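How to open up an old office tower without making it worse

By Uzma Jadoon
Updated September 17, 2026

Most guides to refurbishing a used desktop start with a shopping list. Mine starts with a question: does the machine need opening at all? A lot of the tower PCs that come through Edham are slow for reasons that live on the drive, and a clean install would fix them. If yours is slow but otherwise behaves, try that first and come back if it didn't help.

If it beeps at you, refuses to start, shuts itself down or only sees part of its memory, then yes, you are going in. What follows is for the plain black office type with a side panel that comes off and blue plastic latches inside.

Before you touch the panel

Shut down properly. Pull the power cord out of the wall, then press the power button once and hold it for a few seconds. Unplug everything else. People leave the monitor cable in and then drag the monitor off the desk.

Wrist straps: I own one and I wear it, mostly in winter. Whether it has ever saved a part I couldn't tell you. Touching bare metal on the case before you reach in, and again every time you come back from somewhere, covers most of the same ground. What I don't believe in is the "anti-static" spray that gets recommended on forums.

The work surface

Lay the tower on its side with the removable panel facing up. Standing it upright and reaching in sideways is how screws end up under the motherboard.
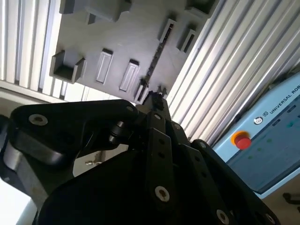

Kitchen tables are fine for a one-off. If you do this more than a couple of times a year, a firm surface you can clamp things to is worth having, and you don't need the fancy kind. Ribbed aluminum profiles like the silver ones here will do the job, and so will a heavy board on trestles. A gray plastic tray with shapes molded into its face can be useful too, provided you have decided what goes where before you start. I was sold on trays for years, and then I watched a helper at Drurkstead put every screw into the same corner of a very nice one. An egg carton with a pencil label on each cup does as well.

Carpet is out. So is the bed, and yes, people do it on the bed.

Getting your bearings

Panel off, light on, hands in your lap. Take a photo with your phone from straight overhead, and another of anything with a lot of wires going into it. You will be told you'll remember. You won't, particularly if dinner comes in the middle.

Now find five things: the power supply, the processor, the memory slots, the drive cage and the expansion cards. The power supply is the big metal box with the label. Leave it shut. There is nothing inside it for you to fix, and it can hold a charge after it's unplugged. If it's bad, replace the whole unit, and check the shape and the plugs against the old one before you pay, as office machines often use odd ones.

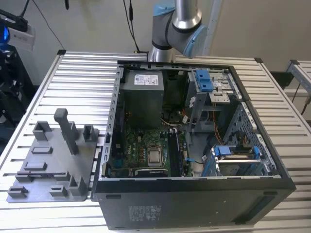

Next, decide what you are going to take out, and write it down. I mean on paper. The usual mistake is to strip everything because it's open, and then you have seven possible causes for a machine that won't start when it did this morning. Take out the part you suspect, test, and go on from there.

Memory first

A memory module is the cheapest thing to check and the easiest to get wrong.

1. Push the clips at the ends of the slot outward. Some boards have a clip at one end only.
2. Lift the module straight up by its edges.
3. Look at the gold contacts. If they're dull, wipe them with a dry, lint-free cloth. You'll read that a pencil eraser is better. I don't use one, as the crumbs go in the slot.
4. Line up the notch before you press down. If it doesn't line up, turn the module around. Force won't help.
5. Press each end until the clip closes by itself.

If the machine has two modules and is misbehaving, try it with one, then with the other. It's dull work, and it finds more faults than the diagnostic disk I paid for.

Cards and drives

Blue plastic usually means "you may move this by hand." It doesn't mean "you may move this hard." Old plastic goes brittle, and I have a jar of snapped tabs that says so. Press the latch all the way open before pulling at the card or the drive.

Data cables: hold the plug and leave the wire alone. If there's a small metal spring on the plug, squeeze it. Put a strip of masking tape on each one with a number that matches your photo.

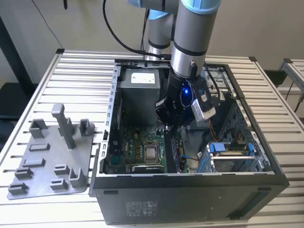 Then there's the dust. Canned air is sold as the answer to everything, and mostly it moves the dust from the fan to somewhere you can't see. A soft paintbrush with a vacuum hose held nearby (not touching!) gets more of it out. Hold the fan blades still with a finger while you clean them.

Should you replace the thermal paste?

Probably not today. If the processor runs at a sensible temperature, leave the cooler on and close the case. The advice to redo the paste every year comes, as far as I can see, from people who enjoy doing it. If the cooler is already off for another reason, then clean both faces and put on a fresh dab the size of a small pea. I use Asska paste because the shop had it — I have never been able to tell it from the others.

Putting it back

Work backward through your photos. Before the panel goes on, check these:

Every cable you taped is plugged in and the tape is off.
Nothing is resting against a fan.
The card sits level, with its latch closed.
The egg carton is empty.

Stand the tower up, connect the power, one monitor and the keyboard, and start it with the panel still off. Don't reach in while it's running. If it starts, shut down, unplug it again and close up. If it doesn't, reseat the last thing you touched before you go ordering parts.

Readers keep asking about the Tanoli upgrade kit. I haven't tried it. For that sort of machine I'd want to know which memory is in the box before paying for it, and the listing didn't say when I looked. I've written to ask and will add the answer in October if I get one.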